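Green table, pink box: Brirkholm gets its wrapping corner back

2020-01-09
Posted in: Local bits

A quick one from me before the kettle boils. The gift table at Brirkholm is open again after its winter break, and I went along to have a nose round and (yes, all right) to get my sister's birthday present sorted for once. I had my hands full most of the morning, so forgive the short notes. 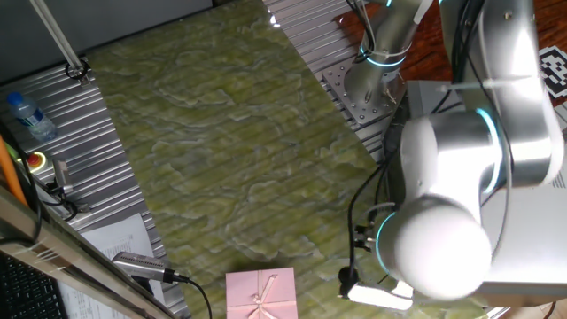
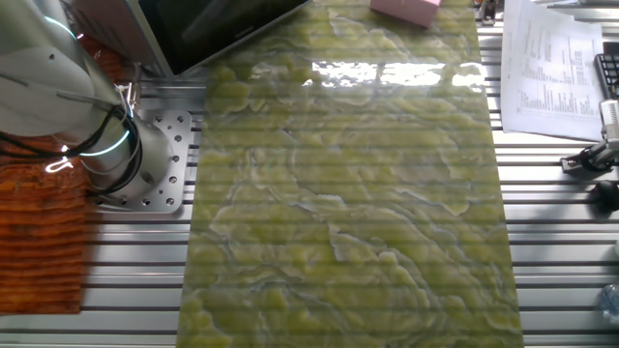
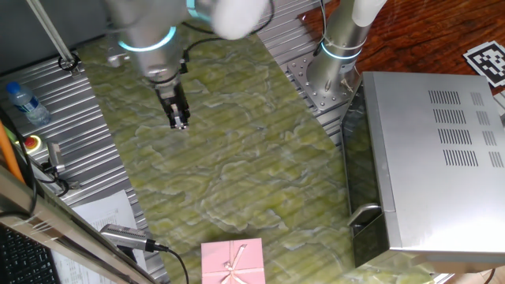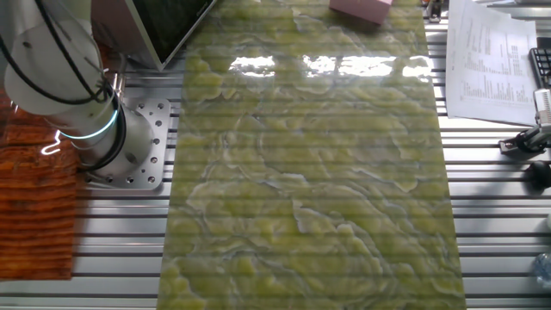
The wrapping table was Nurhan Karakaya's idea in the first place, back in June, when she got fed up with watching people wrap things on their knees on the bus. You bring your present, you bring a box if you've got one, and you get a decent flat surface and as long as you like to fiddle with the ribbon. I love the new top! It's a green marble pattern with pale wavy veins all over it, and a little pink gift box with a pink ribbon tied over the lid looks lovely against it, much nicer than it would on the old brown trestle we had to put up with last year. I stood there thinking I should do my whole bathroom in that green, and then I remembered what my bathroom is like.

Barış Gökçe chose the pattern. He had samples in from Clerkano and Davus and spent most of December changing his mind, and he told me the Davus ones were very smart but far too grey. "You want people to feel cheerful when they're tying a bow," he said, "and grey doesn't do that for me." I'm with him there. Nurhan wanted plain cream, by the way, and she is still bringing it up.

The opening itself was a small do, with tea and a plate of shortbread that went very fast. The two of them told me that 312 presents were wrapped at Brirkholm last year, mostly in the run-up to the holidays, though there was a busy patch in June as well with all the weddings. Nurhan keeps a tally in the back of an old diary. I had a look and she'd underlined the busiest day twice.

Sessions last 20 minutes now, and you can book two together if you've got something awkward. I'd say do that if it's a lampshade – I speak from experience. There's no charge, but a bit of change in the tin goes towards ribbon, and they get through miles of it. Rahman, the haberdasher's on the corner, is selling them the ends of reels cheaply, so the colours will change from week to week. It's mostly pinks and creams at the moment and there's some dark red on the way.

They're also running three beginners' evenings on bows, with Nurhan teaching. She showed me the trick of crossing the ribbon underneath, giving it a quarter turn and bringing it back up so it lies flat on the lid, and then she did the whole thing again slowly when mine went wrong. Mine came out a bit lopsided in the end, but my sister won't mind (she'd better not, after the lampshade). Places for the evenings are limited and I've put my own name down for the first one, so that's one gone already!

If you want to book a slot or an evening, pop in and write your name on the list by the door, or leave a message with Barış if it's shut. Bring your own scissors if you're left-handed, as the house pair are right-handed only. Old boxes are welcome too, provided they've still got their lids, and please peel the labels off before you hand them over. Gift bags they've got plenty of for now, thank you.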